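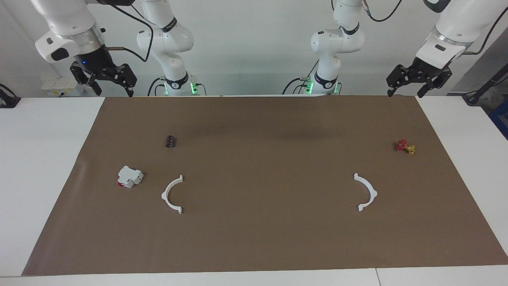
Both arms parked over the paper, with the small parts out ready for a gripper check.

Looking after a two-arm bench cell: tips from the Renumton workshop

Paper first

Cover the middle of the table with brown kraft paper and leave a margin of bare table on every side. Tape the underside only, as tape on top lifts and catches the fingers. Change the paper when it starts to curl or when you can feel a ridge under your palm. A fold two layers thick is enough to spoil a low pick. We get ours from Marras on a roll and cut it with a long steel rule. Leave it flat under a board overnight before laying it.

Cables

Park both arms before you touch anything. Follow each cable from the gripper back to the foot of the arm with your fingers, feeling for flat spots and stiff places. The loop at the wrist needs enough slack for a full turn and no more. If it rubs on the casing you will find a shiny patch on the sleeve. Move the clip along by 12 mm and look again after a day's work.

At the foot, check that the plugs are fully home. Don't pull on them to test. Push, then stop.

Cleaning the fingers

Switch off at the wall. Use a dry paintbrush in the gaps between the finger links, then a cloth barely damp with soapy water on the tips. No spray of any kind near the wrist. Paper dust gathers in the pivots, so turn each gripper and brush from behind as well. Once every 28 days we put one drop of light oil on each pivot and wipe off what comes out the other side.

Bolts

The gripper bolts work loose before anything else does. Put a line of paint marker across each bolt head and on to the metal beside it, and you can see at a glance if one has moved. Trefor Howells had one come right out in December and found it in the turn-up of his trousers. Tighten in opposite pairs.

Test pieces

Keep a small set of odd shapes for checking grip after any work. Ours has a circuit breaker, a red valve handwheel, a brass-coloured pipe fitting and a pair of curved white plastic brackets. The brackets are the hard ones. Pick them up by the middle of the curve first, then by a tab. If a bracket swings when lifted, the finger tips are probably out of line. Space the pieces well apart and run the left arm by itself, then the right.

Anything small and round goes on its side, and will roll if the table isn't level. Check with a spirit level along both edges.

Lights and restarting

Write down what the lights at the foot of each arm look like when all is well and keep the note by the switch. After a stop, wait 14 seconds before powering up again. Hauke Görtz at Wamach told us to do one arm at a time, and we have had fewer faults on start-up that way.

Spare finger tips are in the Kondness tin, second shelf.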